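Signage and Wayfinding in the Kekell Library Annex
Student Project Report, Department of Information Design
Prepared by Yulan Bai

1. Background

The Kekell Library Annex opened its upper floors to undergraduates in April. Staff at the main desk soon reported a high number of requests for directions, most of them concerning the group study rooms and the periodicals collection. This project examined whether the existing signs give first-time visitors enough information to reach a destination without help.

The Annex uses a sign system supplied by Plerkitz. Room numbers are set in white on a gray panel and mounted beside each door. Floor directories stand next to the elevators only. Visitors who enter by the east stairs do not pass a directory until they have crossed the full length of the building.

2. Method

A short questionnaire was sent to all students registered for courses held in the Annex. Of the 109 responses received, 68 named the east stairs as the usual entrance. Observation sessions were then held on each of the 4 public floors, on Wednesday afternoons, when use of the building is heaviest. Participants were given the name of a room and asked to find it from the ground floor.
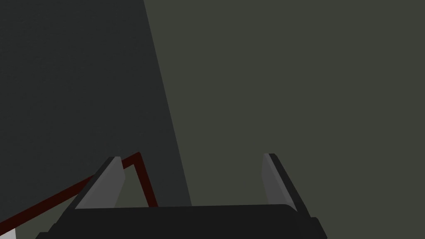
Contrast between a sign and its background was treated as a separate question. The guidelines used in the department's introductory course recommend a clear difference in lightness between lettering, panel and wall. Several Annex signs do not meet this standard, in particular the dark panels fixed to dark wood near the reading room. A matte black object can be told apart from what lies behind it by nothing more than a faint lighter sheen along its upper rim, and the reading room panels depend on much the same effect. Participants walked past them more often than any other signs in the building.

3. Findings

Participants who entered by the elevators generally reached the assigned room without stopping. Those who used the east stairs tended to turn back at the first corridor junction, where no sign is visible from the landing. Room 1048 caused the most difficulty, as its number suggests the tenth floor to many visitors although it is located on the first.

4. Recommendations

A directory should be placed at the foot of the east stairs and repeated on every landing. The reading room panels should be replaced with a lighter version from the same Plerkitz range. Renumbering is outside the scope of this project, but the prefix system should be explained on the printed floor plan. A second round of observation is proposed once the new directory is in place.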